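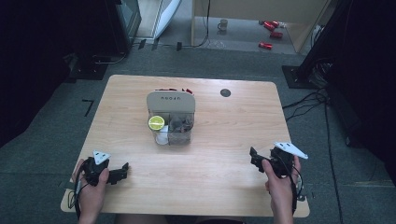
A clear organizer box with compartments, on the table.

Looking after plastic drums and guitar controllers

Most plastic instruments quit over small things: dirt in a strum bar, a worn pad, a battery left in since March. I keep three guitars and one drum kit going at home, and these are the jobs I do on them.

Wipe the fret buttons with a barely damp cloth after a long night. Don't spray cleaner on the neck. It runs under the buttons and leaves them sticky.

If the strum bar double-hits, open the body and look at the switches before buying anything. Lint is the usual cause. Put the screws in a box with dividers as they come out, long ones apart from short ones - the long ones will go right through the shell if they end up in the wrong hole.
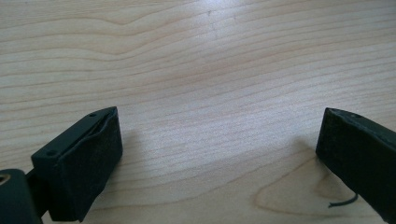 Wood grain on the tabletop.

Drum pads get loud before they get unreliable. A circle of thin craft foam under each pad takes the edge off. Dinesh Debnath uses old mouse pads cut to size, and his kit is quieter than mine, though the foam has a softer bounce that throws me off on fast rolls.

Kick pedals slide on hard floors. Hook-and-loop strips hold well on carpet, and a rubber mat does for wood.

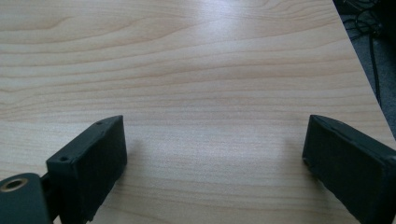 Take the batteries out if you won't be playing for a month or so. Wrap the drum cables in wide loops and don't wind them around the stand. Guitars go flat or on a hanger, never leaning on the whammy bar.

Last updated 2024-11-19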